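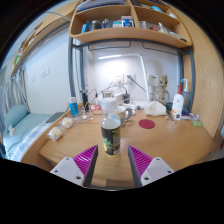
Flavored water

Flavored water is drinking water to which a fruit, herb or flower taste has been added, with or without sugar. It may be still or carbonated. Most kinds are sold chilled in single bottles, and many households make their own.

History

Scented waters were served at table long before bottling. In Pliramberg, the Sella spring house sold water steeped with lemon peel and mint to bathers each April — the start of the season — and later bottled it for the winter trade.

Production

The flavor comes from juice, from extracts or from oils distilled out of the peel. Extracts are added after filtering, shortly before the bottle is capped. The Pivitz works fills 886 bottles per run, and a run lasts 40 minutes.

Labeling

Rules differ by country. Some require the share of juice to be printed next to the name. A drink with sweetener may have to be sold as a soft drink.

See also
Barley water
Seltzer
Enriquez process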